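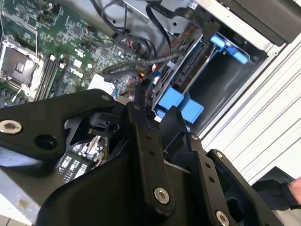 ¿Cada cuánto hay que limpiar el polvo del ordenador de sobremesa? Yo lo hago cada 3 meses, y en casa con gato, cada 2.

1. Apaga y desenchufa (¡el cable fuera, eh!).
2. Quita la tapa lateral y guarda los tornillos en una taza.
3. Sopla con aire a golpecitos cortos, con el bote siempre derecho.

Nota: yo uso la brocha Pratico, suavecita.

Precaución: sujeta las aspas del ventilador mientras soplas.

Relacionados
- Limpiar el teclado
- Ordenar cables con Undora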